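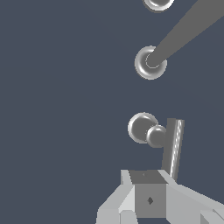 Zwischenbericht Sprachförderung Nirkdale, Stand 29. September

Liebe Frau Benmoussa,

kurz vorab, die ausführliche Fassung mit Belegen kommt per Post, hier nur das Wichtigste.

Kurse: beide Abendgruppen laufen. 46 Teilnehmende angemeldet, davon die meisten auch regelmäßig da. Gruppe A (Hajar Radwan) ist im Lehrbuch weiter als geplant, Gruppe B hängt zwei Lektionen hinterher, weil der Raum in der Mansourstraße im Sommer gesperrt war. Wird im Herbst nachgeholt, Termine stehen.

Kinderbetreuung: immer noch der wunde Punkt. Mohcine El Khatib macht das bisher alleine, geht so nicht weiter. Zweite Kraft ist ausgeschrieben, zwei Bewerbungen da, Gespräche nächste Woche.

Prüfungen: nächster Termin im März. Anmeldegebühr wird wie besprochen zur Hälfte übernommen, der Rest in Raten. Bitte noch schriftlich bestätigen, die Teilnehmenden fragen ständig nach.

Geld: von der zweiten Rate sind 3000 Euro noch nicht abgerufen. Davon sollen Wörterbücher und die Hörmaterialen bezahlt werden, Angebot von Vevex liegt vor, ein zweites steht noch aus. Fahrtkosten höher als kalkuliert, Umwidmung aus dem Posten Druck möglich? Flyer brauchen wir kaum noch, Warteliste ist voll.

Offen:
Mietvertrag ab Januar (Entwurf liegt bei Rostam Ranjbar)
Teilnahmelisten August, eine Unterschrift fehlt
Termin für Ihren Besuch, am liebsten abends, dann sehen Sie auch gleich den Unterricht

Rückfragen bitte per Mail, Telefon ist diese Woche schlecht.

Gruß
Ghizlane Abou Zeid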